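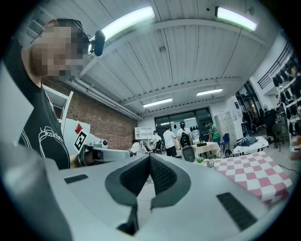
Support > Biography archive > Tickets
Filed under: Wrong dates, Legislators

Hi again! I'm still stuck on the Seppälä entry in the Dumgate index. The page says he was licensed to practice law at 12, so I'm guessing somebody dropped a digit (the Esier scan is pretty faint there). I cleared my cache and tried record 86 again, same thing.

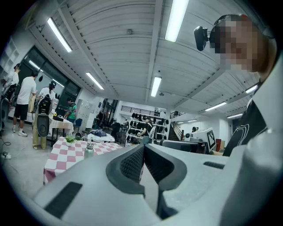

Can I fix the date myself?
Only editors can, but a note on the record goes straight to their queue.

Note added 2021-12-14, still waiting!
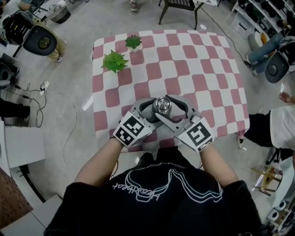
Gray gripper closed on a metal cylinder, checkered tablecloth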